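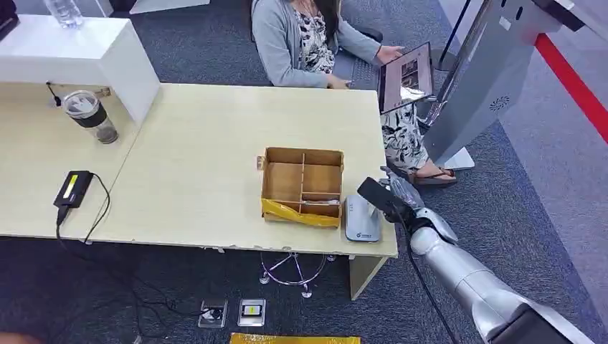
Section 2. Settling the Compartment Box on Your Desk

Welcome back! By now you've cleared a little room, and we can get on to the pleasant part, giving the Hakville box a place of its own (take your time over it, please, there's no hurry at all).

1. Set the box toward the front of the desk, with the long section on your left and the smaller ones on your right.

2. Leave the tape at the front on for now. It may crinkle a bit, and that's quite all right.

3. Move drinks well back. A tumbler with a lid is still a tumbler, and Milan Van Wijk has lost over 12 notebooks to coffee.

4. Gather up any power cords that hang over the front edge and lead them down behind the desk.

CAUTION: Never leave a power adapter where a foot can catch its cord and pull it to the floor.

If two of you share the space, push two tables together and agree on who reaches for what before you fill anything. 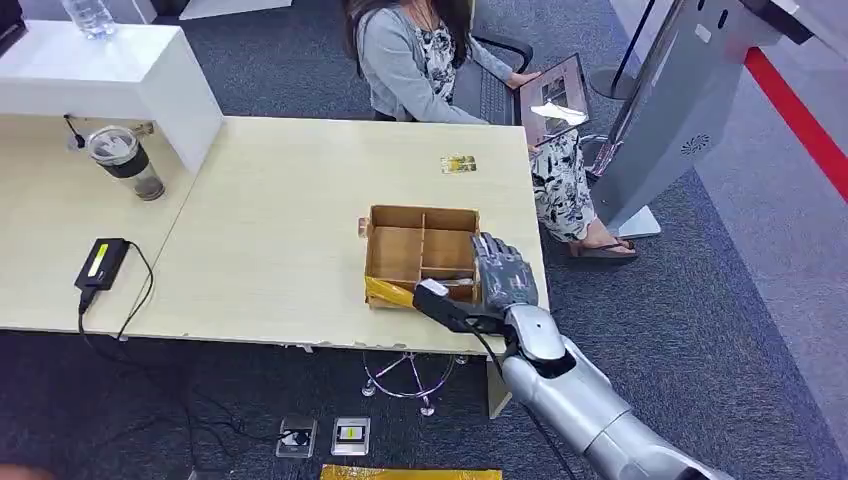 Fig. 2. Shared tables, with the divided box on one side and room to sit at the other.

5. Put thin, flat things in first, then the pens and small tools.

Note: Spare dividers are listed in the Skurkberg parts sheet under number 324.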